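Drying clothes inside in winter: dehumidifier or heater?
Home and Garden > Renting > Ultden and surrounds

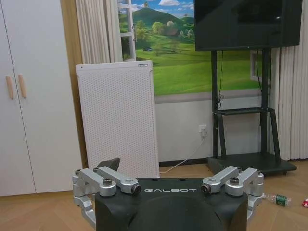 GALBOT lettering and hex bolts (attachment by Mushi)

Mushi
Posted 2021-06-05
Hello all. We are renting on the south side of Ultden and this is our second winter in the flat. There is no dryer, the balcony has no sun until September, and our lease does not permit to put anything in the wall. At the moment I hang everything on two racks in the small bedroom and put the oil heater beside them. A pair of jeans needs 36 hours. In the mornings the window is wet on the inside and now there is grey mould behind the bookshelf, which I have cleaned two times with vinegar.
My husband would like to buy a dehumidifier, the Henside, which costs $300 in the shop near the station. I am not sure it is a wise use of the money. Does somebody have experience with one through a whole winter?

Gollusska
Posts: 3,666
Buy it. I had the same mould in the same kind of building and it stopped after I shut the door, shut the window and let the machine run beside the rack. Jeans overnight, towels a bit longer. You have to empty the bucket before bed or it switches itself off and you wake up to damp socks.

Mikkel Hviid
I must disagree a little, with respect. I grew up in Denmark, where it is much colder than here, and my mother dried the clothes of five people without any machine. Open two windows on opposite sides for ten minutes, in the morning and in the evening, also when it is raining. Cold air from outside holds very little water, so when it warms up in your room it can take moisture from the clothes. It costs nothing. I think many people here keep the windows closed all winter and then they are surprised by the mould.

Gollusska
Your mother had central heating, I would bet. These flats are single brick with no insulation. You open the windows for ten minutes and it takes two hours to get the room back to 16 degrees.

Mikkel Hviid
Yes, we had radiators, I admit this. But the walls do not lose their heat in ten minutes, only the air does.

Gollusska
My walls have no heat to lose.

Mutua Kombo
May I ask which heater you use, Mushi? If it is a 2,000 watt one and it runs all night, the electricity bill will hurt more than the machine. A small dehumidifier uses a few hundred watts, and it gives back some warmth to the room also. Look at the label on the back for the exact number.
Two other things that helped in our house. First, spin the load a second time before you hang it. Second, leave a hand's width between the pieces and turn the thick ones inside out after some hours. We also moved the bookshelf away from the outside wall, so the air can go behind it.

Mushi
Thank you everyone. The heater is the 2,000 watt kind, yes, and the February bill was already not small because of the fan and the air conditioner, so I am afraid of the next one. I did the second spin this afternoon and you could hear the difference in the water going out! The bookshelf is moved also. It now blocks half of the wardrobe but we will live with it.
Mikkel, I tried your ten minutes. The cat was not pleased.

Mikkel Hviid
Please try it for one week before you decide. The cat will forgive.

Gollusska
Or borrow one for the week. I have the old Henside in the garage, it rattles but it works. Send me a message if you can pick it up.

Mushi
That is very kind, I have sent you a message. Is the bucket included?

Gollusska
Bucket included. The lid of the bucket is lost.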